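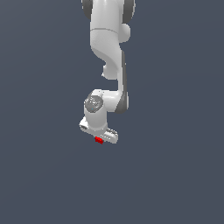 Babar Bukhari wrote in to say joint control is a waste of time for picking and I should have gone straight to Cartesian. Fair enough Babar. But I wanted numbers so I ran both in sim anyway, same arm, same red block.

Setup quick, bc it's late. 200 episodes with the joint controller, 200 with the Cartesian one. Cap of 3000 steps each, then reset. Took all evening, fan screaming. 4 crashes, all mine (wrong sign on the wrist, dont ask).

Cartesian is nicer to tune. Way nicer. Joint one gets close and then sort of dithers, esp when the block is turned. Which leads to the wrist camera question. I'd been running everything off the far view and the little block is just a few pixels down there. 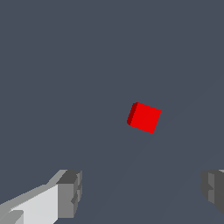 So, wrist view as second input, both controllers again. Yaw estimate got a lot steadier in the first runs I looked at. Slower though, rendering two views eats my poor laptop. Might drop the resoluton and see.

Next is the Zellon gripper model, Nusrat Shaikh sent me the file in January and I still havent opened it. Sorry Nusrat. Logs up tomorrow if the upload works.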